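Hand-held gripper or wrist camera on the arm for recording grasps?

Posted by pirska_bench, Friday, October 25, 2019

Hello all! I've had a go with two ways of recording grasping demos and I'm torn. One is a Kramer parallel gripper on our bench arm, with a camera at the wrist. The other is the Zetov hand-held, where you just pick the thing up and go. I love the Zetov! I got 701 usable grasps out of it in the time the arm gave me 30 (admittedly I'm slow with the joystick). But the arm data is so much tidier to replay. Has anyone stuck with one of them for a longer project? I'm mostly after small household objects on a counter.

The view from the hand-held is nice and wide, with the strap loop and ring handle in it as well as the marker on the counter:

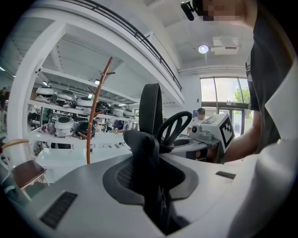 Nernesier
Does your tracking cope when the marker leaves the view? I'd settle that before choosing, as it was the whole difference for us. With one marker our position drifted whenever we turned towards the shelves. We put up more of them at different heights and the hand-held became a joy to use. We kept 3958 grasps from it in June and threw out around 1038, nearly all from the first week. I'd also mask the fixed bits of the gripper before training, it's ten minutes' work.

gripfan
zetov every time, arms are too slow

mezzanine_tom
Why not both? Record with the hand-held, then replay a handful on the arm each evening to see which ones it can reach. Ours hated anything picked up from low down with the wrist turned in, and it was great fun finding that out early! Do check the finger opening matches, though. Our Kramer opened less than the hand-held and the wider mugs were hopeless until we swapped the fingers.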